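Shop notebook, Saturday, December
Finish tests on pale boards, second round
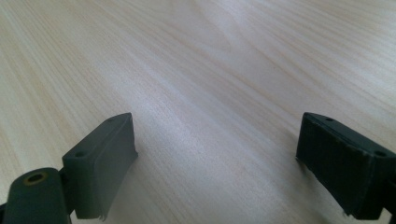

Started at 8:15. Shop was at 58 degrees when I came in, so I ran the heater for an hour before opening any cans. The humidity gauge by the door read 41 percent and stayed close to that all day.

Purpose of this round is to settle on a clear finish for the Desjardins bookcase. The customer wants the wood to stay as close to raw as we can keep it. The oil varnish we normally use is out, it went yellow on the first set of boards within three weeks on the window sill. That leaves the Brevetti waterborne, the Arner hardwax oil, and shellac under either one.

Sample prep

All boards cut from the same plank of ash, planed, then sanded 120, 150, 180. I raised the grain on half of them with a damp rag and knocked it back with 220 after they had dried. The other half got nothing. Last time I mixed grain-raised and plain boards in one stack and lost track, so this time the raised ones have a notch sawn in the bottom end.

Numbered 1 through 7 in pencil on the back. Number 7 is the control and gets no finish at all.

1. Brevetti satin, three coats, grain raised
2. Brevetti satin, three coats, not raised
3. Brevetti satin over one coat of dewaxed shellac, raised
4. Arner natural, two coats, not raised
5. Arner with the white pigment, one coat, then Arner natural, one coat
6. Dewaxed shellac only, three thin coats, padded on
7. Bare

Application notes

Brevetti brushed out fine but it gives you very little open time. With the heater on I had maybe four minutes before the edge started to drag. Turned the heater down after board 1 and it behaved better. Foam brush left bubbles, so I switched to the synthetic bristle one with the blue handle. Please don't use that brush for anything oil based, it's the only good one left.

Board 2 came up furry after the first coat, as expected. Sanded with 320 and it was mostly gone, though there is still some fuzz where the grain runs out at one corner. Board 1 needed only a couple of light passes.

Board 3 went warmer right away. I knew shellac would add some color but it is more than I wanted, and this was the palest flake we have. Looks nice on its own, wrong for this job.

The Arner is slow. Put on a thin coat with a white pad, waited 15 minutes, buffed off. It says 12 hours between coats at 68 degrees and we are not going to be at 68 overnight, so the second coat waits until Monday at the earliest. Wrote "WET" on a scrap and leaned it against the rack.

Board 5: the white pigment settles hard in the bottom of the can. I stirred for five minutes, thought it was good, and then found a thick layer still sitting there when I scraped with a flat stick. Stirred again and redid the board on the back side. Ignore the front. If anyone uses this can, scrape the bottom first.

Oily pads are in the lidded metal can with water in it. The can needs emptying.

Quantities

The full job is 664 square feet counting both faces of every shelf and the backs. I worked that out from the drawing and then checked it against the cut list, and the two agree once you leave out the kick boards, which are getting paint. At the coverage I got on boards 1 and 2 we would need roughly two gallons per coat for the Brevetti. I'd order a little over that. Arner goes a lot further per can but costs so much more that the totals come out close.

Labor is the bigger difference. Three coats of waterborne can be done in one long day if the racks are set up. Two coats of hardwax is two days plus the buffing, and the buffing on that many shelves is miserable. On the other hand a scratch in the hardwax can be touched up on site and the Brevetti can't really be spotted in.

Water and alcohol tests

Only did these on scrap left from the first round, which has had time to cure. Put down a wet glass, a puddle of water, and a puddle of rubbing alcohol, left all three for an hour.

Old Brevetti scrap: no ring from the glass, no mark from the water. Alcohol left a dull spot.
Old Arner scrap: faint ring, gone after rubbing it with a dry cloth. Alcohol lightened it slightly.
Old shellac scrap: alcohol went straight through, no surprise.

For a bookcase I don't think any of this matters much, but she did mention plants on the lower shelves. The trays under the plants will leak sooner or later.

Color check at noon

Carried 1, 2, 3 and 6 outside with the bare one to compare. The sky was gray and even, good for this. Board 1 is the closest to bare. There's a slight coolness to it that I don't mind. Board 2 is the same color but the surface scatters more light, so it looks chalkier from the side. Board 6 is in between 1 and 3.

Charito Dela Peña stopped by at lunch to pick up her drawer fronts and I asked her to rank them without telling her what was what. She put board 1 first and 6 second. She also thought satin was too shiny for shelves and asked if the Brevetti comes in matte. It does, but I've never used it. The sheen on the satin does bother me a bit when the light is straight overhead. You lose the grain in the middle of a wide board and have to move your head to get it back. Will get a quart of matte and make two more boards.

Clamp rack

Unrelated, but it took an hour out of the afternoon. The left bracket on the clamp rack has pulled out of the wall again. The screws were into drywall and not much else. I moved the whole thing over to catch the stud and used longer screws. It now hangs over the end of the glue shelf, so watch your head when you reach for the bottles.

Trisinano order

The drawer slides came, order 1749. Box count is right. One pair has a bent tab and I set it aside with tape on it. Left them a message, the office is closed until Monday. We have enough good ones to start on the lower cabinets. The long screws were not in the box and are not on the packing slip either, so somebody should check if they were ever ordered.

To do

Second coat on 4 and 5, Monday, after the shop warms up
Quart of Brevetti matte
More 320 paper, we are down to a few sheets
Tape half of each finished board with foil and put the set on the south sill
Ask Desjardins about the plants, and whether she wants the shelf backs finished or just sealed
Empty the rag can

Closed up at 4:40. Heater off, compressor drained. Boards 4 and 5 are still tacky, on the top rungs of the drying rack. Leave them there.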